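Este site usa cookies. Ao continuar, você aceita a nossa política.

Falha de Clirncombe é o nome dado a uma perda de sinal no punho de braços robóticos, registrada em junho no laboratório Prarard. O braço parou no meio do ciclo 3012 e a garra ficou sem resposta.

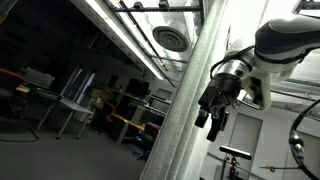 Punho e garra de um braço robótico no laboratório.

A causa foi atribuída ao cabo externo - dobrado demais junto ao cotovelo. 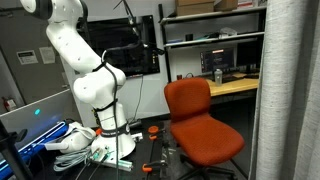 Ketsara Ongart

A correção prevê fixar o cabo com cintas e revisá-lo a cada 10 ciclos.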